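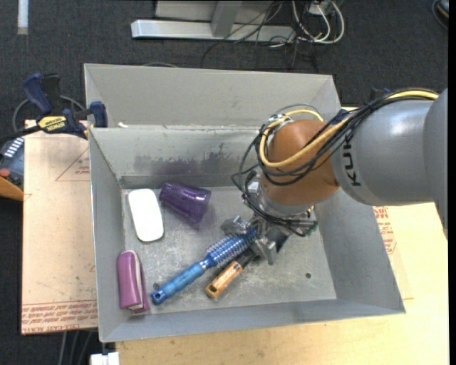
Every December my inbox fills up with the same question: when can I buy a machine that tidies my house? I run the home chores program at Plingate, so I suppose I'm the right person to ask, and this year I'm answering in public. Short version - not yet, but one dull little piece of the job is getting close. The piece is clearing a jumble. Think of what ends up in the bottom of a bathroom drawer or a kid's backpack: a round hairbrush lying next to something with a long handle, a purple cup on its side, a small case shoved up against the wall. You or I would grab the lot without looking. A robot arm has to decide which end of the hairbrush to go for, and whether the thing beside it is going to come along for the ride.

So here's our news. Plingate is opening Grusemley, our tidy-up trial, to outside households and small shops for the first time. We'll take 60 of them. You box up your own clutter, send it to us, and we find out how much of it an arm can pick up and put where you asked. You get everything back, plus a plain report on what got sorted and what got dropped.

We've been doing this with our own junk for 19 months, and I have opinions! Cups are easier than I expected, right up until they roll. Anything see-through is a pain, and our software still loses track of clear plastic when the light is wrong. Brushes are awkward because the bristles give when you squeeze them. Towels? Please don't send me towels. We tried a week of folding and I did most of it myself.

Shop floors are a different story, and a happier one. Fesia, a beauty supply store that has worked with us since the spring, has a returns bin that nobody on the staff likes emptying. In our last round there, the arm worked through 3000 items, and a person had to step in on one out of every 5. That's far too many for anyone's living room. For a back room with somebody already standing nearby, the store manager tells me it's worth having, and she's keeping it on through the holidays.

Our partner Hajdu is handling the shipping boxes and the return labels, so please use theirs (we lost a very nice soap dish the other way). No knives, no glass, nothing alive, nothing you'd cry over. Small shops can send up to two boxes, households one.

Sign-up is open now on the Plingate site and closes when the places are gone. Reporters who'd like to come and watch a session can write to our press desk. Mornings are best - we start at 9 a.m. and the coffee is gone by ten.

Posted in: Company News, Home & Retail
December | By Despina Trajkovski, Plingate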